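El expediente del Mutiso
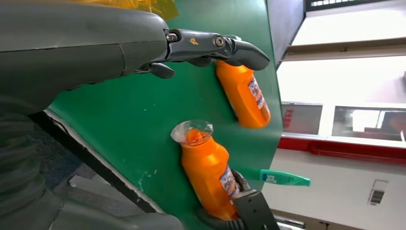
Mano robótica gris sobre una botella de plástico naranja.

La Dirección de Homologaciones de Prikura recibió en mayo el expediente 1587, relativo al Mutiso, turismo híbrido enchufable presentado por la firma Wuten. El solicitante lo declaraba eléctrico puro. La ingeniera Mercedes Muñoz, encargada del informe, hizo constar que bajo el capó existía un motor de gasolina de 1000 centímetros cúbicos.

Citado a comparecer, el representante de la marca, don Trilok Kushwaha, manifestó que dicho motor no se utilizaba.

—¿Y el depósito? —preguntó la ingeniera.

—Tampoco.

—Está lleno.

El señor Kushwaha solicitó un receso, que le fue concedido.

A las 11 se reanudó la sesión. La directora, doña Efua Ametepe, ordenó que el vehículo realizara el trayecto hasta el puerto de Ernari y regresara, con la ingeniera al volante y el compareciente a su lado. En la segunda cuesta se oyó el motor. Ninguno de los dos habló hasta llegar al puerto, donde él pidió bajar un momento a ver los barcos.

—Mi padre vendía coches —dijo—. Siempre decía de qué andaban.

La ingeniera anotó la hora y el kilometraje. Al volver, don Trilok rectificó la declaración de su puño y letra y solicitó que se le devolviera el bolígrafo.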